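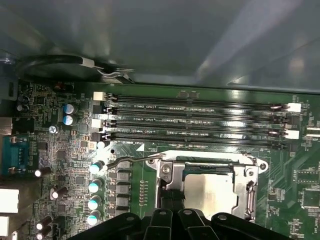
싱글코일 기타 험 노이즈 줄이기: 동테이프로 캐비티 차폐하는 법

카테고리: 기타/베이스 > 셀프 셋업
4월 | 글쓴이 Trilalville

제 메인 기타가 Erkerik에서 나온 싱글코일 세 개짜리인데요, 클린톤은 정말 예뻐요. 근데 게인을 조금만 올리면 '우웅' 소리가 올라와서 녹음할 때마다 스트레스였거든요. 픽업을 노이즈리스로 바꿀까 하다가 그 소리가 아까워서 일단 차폐부터 해 봤습니다. 결과는 꽤 만족! 납땜 두어 번만 할 줄 알면 주말 오후에 끝나요.

먼저 하나만 말씀드리면, 차폐를 한다고 싱글코일 특유의 60Hz 험이 다 없어지진 않습니다. 코일 자체가 자기장을 받아서 나는 소리라 동테이프로는 못 막아요. 줄어드는 건 조명 디머나 충전기 같은 데서 타고 들어오는 '지지직' 하는 잡음 쪽이에요. 그것만 빠져도 체감이 큽니다.

준비물

- 전도성 접착제가 발린 동테이프 (폭 넓은 걸로. 저는 183cm 썼어요)
- 인두, 땜납, 얇은 전선 조금
- 멀티미터 (도통 테스트 되는 것)
- 600방 사포
- 커터칼, 가위, 나무젓가락
- 드라이버, 마스킹테이프, 새 줄 한 세트

동테이프 살 때 접착면도 전기가 통하는 제품인지 꼭 보세요. 저 처음에 그냥 공예용을 샀다가 조각끼리 하나도 안 통해서 전부 다시 뜯었어요... 손톱 밑이 이틀 아팠습니다.

1. 지금 소리부터 녹음해 두기

앰프나 오디오 인터페이스에 꽂고 평소 쓰는 게인 그대로 30초쯤 녹음해 둡니다. 저는 Karppinen 인터페이스에 Berell 앰프 플러그인을 걸어 놓고, 줄에서 손 뗀 상태랑 손 얹은 상태를 따로 받았어요. 앉은 방향도 기억해 두시고요. 몸을 조금만 돌려도 노이즈가 달라지거든요.

2. 줄 풀고 픽가드 열기

줄을 다 풀고 픽가드 나사를 뺍니다. 픽가드는 확 들지 말고 살살 뒤집으세요. 출력 잭으로 가는 선 두 가닥이랑 브릿지로 가는 접지선이 아직 붙어 있어요. 사진을 여러 각도로 찍어 두고 선을 떼면 됩니다. 픽가드가 덜렁거리는 게 불안하면 마스킹테이프로 잠깐 고정해 두셔도 좋고요.

3. 캐비티 청소

톱밥이랑 먼지를 털고, 거친 데는 600방으로 가볍게 문질러 줍니다. 도장을 벗길 필요는 없어요, 테이프가 잘 붙을 정도면 충분! 혹시 안쪽이 까맣게 칠해져 있으면 전도성 도료일 수도 있으니 멀티미터를 한번 대 보세요. 이미 통하는 기타라면 이 작업으로 크게 좋아지지 않을 수도 있어요.

4. 동테이프 붙이기

바닥부터 붙이고 그다음 옆벽으로 갑니다. 조각끼리는 5mm 이상 겹치게 하고, 구석은 나무젓가락 뭉툭한 쪽으로 꾹꾹 눌러요. 옆벽 테이프는 위로 살짝 넘겨서 나사 구멍 한 군데에 걸치게 해 주세요. 픽가드 뒷면 차폐랑 여기서 만나야 하거든요. 동테이프 모서리 진짜 날카로우니까 얇은 장갑 추천합니다.

픽가드 뒷면도 똑같이 붙이고, 픽업이랑 나사 구멍 자리는 칼로 도려냅니다. 알루미늄 포일이 이미 붙어 있으면 떼지 말고 그 위에 이어 붙여도 되는데, 통하는지는 확인하셔야 해요.

5. 도통 확인

멀티미터를 도통 모드로 놓고 제일 먼 두 지점을 찍어 봅니다. 삐- 소리가 나면 통과. 안 나는 조각이 있으면 이음매에 땜납을 한 방울 올려 주세요. 인두는 짧게만 대시고요, 오래 대면 밑에 있는 도장이 끓어요.

6. 접지 연결

캐비티 테이프에 전선 하나를 땜하고 반대쪽은 볼륨 팟 뒷면에 붙입니다. 이 선을 빼먹으면 차폐한 보람이 없어요. 아까 떼어 둔 잭 선과 브릿지 접지선도 사진 보면서 원래 자리로.

7. 쇼트 나는 곳 막기

제가 제일 헤맨 부분! 다 조립했는데 소리가 아예 안 나길래 식은땀이 났는데, 셀렉터 단자가 벽면 테이프에 닿아 있었어요. 셀렉터 옆이랑 잭 끝부분이 닿을 만한 벽에는 절연테이프를 한 겹 덮어 두세요.

8. 조립 전에 톡톡 테스트

나사를 다 조이기 전에 케이블을 꽂고 픽업 폴피스를 드라이버로 살짝 두드려 봅니다. 셀렉터 다섯 칸 모두 제 위치에서 소리가 나면 픽가드 닫고 줄 감으면 끝이에요.

자주 막히는 부분

손을 줄에 대면 오히려 노이즈가 커져요 → 잭의 신호선과 접지선이 바뀌었을 가능성이 큽니다. 저도 한 번 그랬어요.

고음이 좀 깎인 것 같아요 → 차폐를 하면 미세하게 그럴 수 있대요. 저는 새 줄로 갈아서 그런지 차이를 못 느꼈습니다.

1번에서 녹음해 둔 파일이랑 같은 게인, 같은 자리에서 비교해 보세요. 모니터 바로 앞에 앉아 계셨다면 의자부터 한 발짝 뒤로 빼 보시고요. 다음 글에서는 트레몰로 스프링 소음 잡은 얘기를 올릴게요.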